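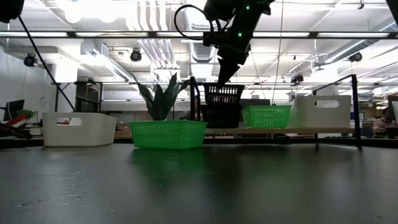 Teodora Golob asked that the baskets stay out on the table and the shelf until everyone has had a chance to say which ones they want kept. She had been told twice that the question was settled and did not think it was.

It was agreed to leave them out until the end of March.

Item 2. Baskets and bins
The white bins hold small parts and the green baskets go to the packing side. The black baskets have no fixed use at present. Surachet Sombatkul proposed using them for returns from Warkance, which now come in mixed with everything else. Agreed.

Labels were discussed. The old ones peel off – the glue does not hold on the slotted sides. Tie-on tags will be tried on the green baskets first. The bins can keep stickers.

A quote from Perić for 30 more baskets was read out. Teodora thought 10 would be enough for now. The order (ref. 3263) will be changed to 10 and the color left as green.

Item 3. Shelf
The shelf board is to be kept for baskets and bins only. Coats and lunch bags go in the hall. Surachet asked for a second board below the first. Price to be checked with Truvon before the next meeting.

Item 4. The plant
Two requests to move it to the Grirnham office. Left where it is. Watering goes back on the weekly list.

Item 5. Other business
The key to cabinet 1744 is still missing. Anyone who has it should hand it in at the front desk.

Actions
Surachet – Truvon price, returns baskets
Teodora – change to Perić order, tags

Meeting closed at 4:10 p.m.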